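Setting Up the Drukasance Bin-Picking Kit, Start to Finish

Posted Saturday, April 6, 2019 by Thaís Andrade

A bunch of you wrote in after my February post asking how hard it is to get the Drukasance kit going if you've never done bin picking before. Not that hard! I've now set it up twice (the second time because I wiped the controller by mistake, long story), so I wrote down what I did. I paid for mine, $474 on the Ladach store, and I have opinions about it, which I've sprinkled in wherever they came up.

What you get and what you don't

The box has the software on a USB stick, a license card, a camera bracket, a calibration sheet and a bag of spare fingertip pads. You don't get an arm, a gripper, a camera or a bin. The store page does say this, but it says it very far down, and I know at least one person who was pretty upset on delivery day. Check the compatibility list before you order anything.

Step 1: Fix the bin in place

Do this before you touch the software. If the bin slides even a little when a finger bumps the wall, every pick after that is off, and you'll spend an evening blaming the camera (ask me how I know). A bar clamp on the rim is plenty. Pick a corner the arm doesn't need to swing over. I went with a metal bin with sloping sides, and I like it a lot, because stuff tends to slide down off the walls instead of standing up against them.

Step 2: Mount the camera

The bracket is the best part of the kit, solid and easy to tighten. Get the camera looking down into the bin with all four walls in view. The manual wants it perfectly straight down. Mine has a bit of a tilt and calibration handled it fine.

Step 3: Calibrate

Lay the calibration sheet flat on the bin floor, open the Setup tab and press Start. The arm goes through 15 poses and takes a shot at each one. Keep your hands out, keep the lights the same, don't lean over to look. If it fails, it tells you which pose it didn't like, and you can redo only that one. Pose 9 failed for me both times, and both times turning off the desk lamp fixed it.

One warning: if the program can't find the arm at all, look at the port number. The default is 2047 and the quick start card has it wrong. Gavrilă, the reseller I got support from, answered that one within the hour, so big thanks to them.

Step 4: Tell it where the walls are

You jog the arm to each inside corner of the bin and press Save. Then set the wall margin. The default margin is very cautious and the arm will refuse anything near the edges, so I brought it down a notch at a time until it would reach in close to the sides. Go slowly here, with your hand near the stop button. A gripper finger hanging over the wall is normal when it goes for something right along the side. A finger pressing on the wall is your cue to stop and add some margin back.

Step 5: Load it up with odd stuff

The tutorial has you start with identical plastic cubes. Do that once so you know things work, then put the cubes away, because they'll tell you nothing about how the kit handles real life. I raid the junk drawer and the toy box. You want something long with a handle, something soft like a drawstring pouch, something blocky, something with a pointy end, and something small and shiny that ends up in a corner.

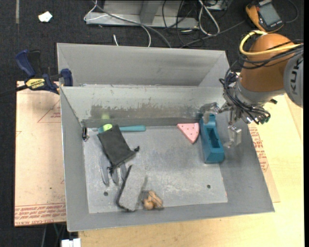
Let things overlap, too. I always drop cloth on top of something hard, since telling those two apart is where the cheaper kits I've tried fall down. Drukasance does okay with it. It likes to go for the easy stuff first, and you can change that under Pick Order if you want it to be braver.

Gray things on a gray floor are the weak spot for me. If the preview doesn't draw an outline around an item, bump the contrast slider up before you start messing with the lights. See-through plastic is the same story, only worse.

Step 6: Run it slow, then save

Set the speed to the lowest setting for your first full run and watch every pick. Once you're happy, go to File, Save Cell, and copy that file somewhere that isn't the controller. Please. I didn't, and that's how I ended up doing all of this twice.

Next up is the Tadstead gripper add-on, which is sitting on my porch as I type this. If you've got questions about the port thing or the wall margin, leave them in the comments and I'll get to them this weekend.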